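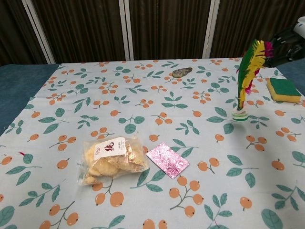 How much should we set aside for everything besides the arm itself when we budget for a small tabletop robot?

Set aside enough to buy the fingers, pads, mounts, cables, table dressing and objects twice over, and put that in writing before you ask anyone for a quote on the arm.

Re: [tabletop-arms] What are we forgetting in the budget?
29th August

Hi all,

The question at the top is the one from last night boiled down to a sentence, and the full message is quoted at the bottom for anybody who lost it in the digest. I love this question! I have been through a whole buying round on it since February and I still have the spreadsheet open in another window, so please forgive the length.

Some background first. We are a small group in the Mac Mathúna building and our project is called Plidden. We do mixed household objects on an ordinary table, one arm, mostly pick up and put down, with some pushing and sorting. Our arm came through Vitel and the gripper fingers and mounting parts came from Evard. I have no stake in either of them, I just happen to know what their paperwork looks like by now.

The big thing I'd say is to plan the purchase from the table up. We started from the arm (everybody does, the arm is the fun page of the catalog) and then tried to squeeze the rest into what was left. When I redid the plan I began with a list of the things we wanted to pick up, and the whole order changed. A kitchen sponge will forgive nearly any grip. A feather shuttlecock standing on its base is a different animal, with a plume above that you'd rather not crush and a base down low that you can get hold of if your fingers can reach it. A shiny little card lying flat on a cloth wants thin fingertips, or some way to slide it. A crinkly see-through bag is hard on the vision side and hard on the gripper side, and I would not give up having one on the table for anything, it teaches you so much about your setup.

So my first line item is the fingers, and I'd get three sets. One lives on the arm, one lives in the drawer, and one is the set somebody is going to sand, glue or cut up to try an idea. That last set has been the best money in the whole budget. The pads wear faster than the fingers, so if your supplier sells them separately, order pads with the first shipment and save yourself the second shipping charge. Evard let us put them on the same order once we asked, but the quote form has no box for it, you have to write it in the notes.

The total for our fingers, pads, adapter plate, clamps and the longer cable was $1,085, before tax. I'm giving you the real number because I couldn't find one from anybody when I was planning, and I would have hugged the person who posted it. Yours will be different, especially if your table is already the right height or you have a machine shop that likes you.

Then there are the objects. This is the cheapest line and the one our finance office asked the most questions about! I put in about $75 for a first batch and called it "test objects, assorted household," and it went through on the second try. Sponges, small toys, packaged snacks, cards, smooth stones, whatever has a shape or a surface you don't have yet. Keep the receipts together in an envelope. Buy duplicates of anything soft or feathery on day one, because the shop will have a different color next time and you'll spend an afternoon wondering why your results moved.

Put tablecloths on the same line. I mean it! A plain gray surface is lovely to work on and then you take the arm to a table with fruit and leaves printed all over the cloth, and your detector gets very interested in the oranges. A couple of busy prints and a couple of plain ones cost next to nothing. If you get curtains or some other backdrop behind the table, budget for the poles too. I forgot the poles.

A few things I had to ask Vitel directly, in case it saves you the emails:

Lead time was quoted to us as three months and that is what it was, to the week. Order the table and the clamps early and use the wait to set up the room.

The support plan started on the delivery date, and our arm sat in its box for a while because the electrical work wasn't done. Ask whether the start can be moved. They were nice about it, but I had to ask.

Training was a separate line. We skipped it and used the manuals, and I think I'd pay for it next time, mainly so that more people in the group feel at home with the stop button and the speed limits from the start.

The controller needs more shelf depth than the drawing suggests once the plugs are in the back. Measure with the plugs in.

On the question of two cheap arms or one better one, I can only tell you what I'd do, and I'd do one arm with a good gripper and plenty of stuff to put under it. The people I know with two arms are usually waiting on a part for one of them. If you're doing folding or anything else that really wants two hands then ignore me, that's another budget altogether.

I'd also love it if somebody with a suction setup would chime in. We have it penciled in for next year, for the flat card and the bags, and I have no feel at all for what the small pumps cost to run or how loud they are in a shared room. Our neighbors on the other side of the wall have been very patient so far.

Happy to send the spreadsheet to anyone who writes to me off list. It has our item names and order of purchase, with a column for "asked for" and one for "got." The formulas in the shipping tab are broken and I keep meaning to fix them.

Good luck with it, this is such a good stage to be at! Do report back on what you end up ordering.

From the Plidden desk,
Mac Mathúna building, ground floor

Original message, to tabletop-arms:

Hello list, we've been told we can put in a request for a small arm with a parallel gripper for tabletop work with everyday objects. We have a decent quote for the arm and we are getting nervous about the rest. Our draft has the arm, a table and a cable, and it looks too short to be true. How much should we set aside for everything besides the arm, and what did you wish you had put in? We're also being asked if two cheaper arms would be better value than one. Any real prices would be very welcome, even old ones. The request closes soon and we'd rather ask for the right amount once than go back for more. Many thanks from a group that is very new to this.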